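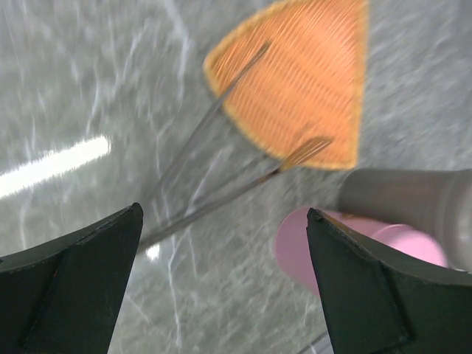 Table reset station, view from the wrist cam. Fork and orange fabric or woven piece on the stone top.

Robot arm on table resets – what happens to the people?
posted by brurkov_floor, June 2021

I run the floor at a banquet place, 348 seats. Owner signed up for a Karaki arm to clear and sort flatware and cups between seatings. Crew is asking me if their hours go away and I dont have an answer. Anybody been thru this? What did your people end up doing? Also who fixes it when it stops in the middle of a shift.

terkow_nights
We've had one since January. Hours did not drop for us but the work changed a lot. Less carrying, more babysitting. One person per shift stands near it and clears jams, puts back what it drops, wipes the fingers. Forks are the worst. Thin stuff lying flat on a shiny top, glare from the ceiling lights, it grabs at nothing and tries again. Cups on their side are not great either.
Two things I'd do over. Train everybody, not only the one guy who likes gadgets – when he was out we went back to bus tubs all night. And get the pay thing in writing before it shows up. Ours got a new job title and the same check, people were mad and I dont blame them.

plate_stacker688
it will take the jobs, they always say it wont

atasero_user
Depends on your volume. We do 1,377 covers on a big weekend and the arm gets thru maybe a third of the sorting, rest is still hands. Nobody was let go but two people quit and were not replaced, so count that how you want. For the stops: whoever is on shift hits reset, anything past that is a call to the vendor. Ask what response time you get at 9 pm. Ours was next morning.
Also ask your crew where to put it. They know teh room.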